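Niilo Ahonen has maintained the pipe organ at Lappalainen hall for 15 years. He starts with humidity. "Below 31 percent the windchest leaks," he says. "Pitch is a separate problem — that follows temperature."

He tunes on Wednesday, reeds last, to A at 432. "The flues drift together. Reeds stay put, so you hear the gap." 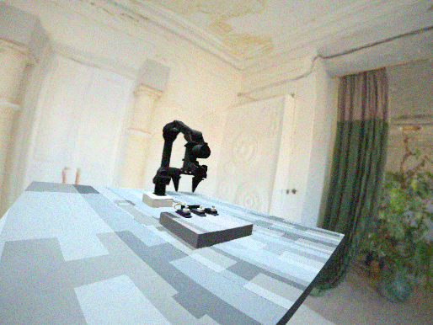
*Arm over a tabletop, open fingers above a dark gray platform (render).*

Ahonen expects the leather to need replacing next. "Up to 49 pouches. I cut them by hand."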